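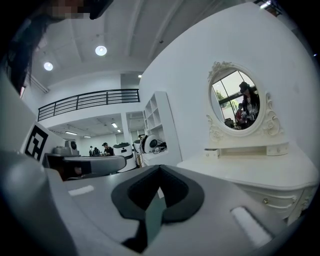
Drultum is a small research group working on one question: how much can a robot learn about handling objects from a person holding a gripper in their hand?

We started in February with two people and a shared workbench. Efe Jibrin leads the group and still does a good share of the recording. The method we use is called Kabbaj. A person does an ordinary task with a hand-held gripper, and the camera on the gripper records it from the tool's point of view. We work out the path of the gripper from that video and train a policy on it, then run the policy on a robot arm with the same jaws.

Our first full result came from the Kindotia set, which has 158 recordings of 18 tasks. The policy did best on picking up and placing. It did worst on drawers – the jaws tended to close before they reached the knob. We have published the failures along with the rest, and we are now testing 2 changes to the way the closing motion is labeled.

The recording software is called Drarnine. We wrote it ourselves and other labs are welcome to use it. The setup notes cover marker placement, lighting and how to check a recording before you keep it.

We take visitors and short-term students when there is bench space. Write to Efe and say which part of the work you want to see.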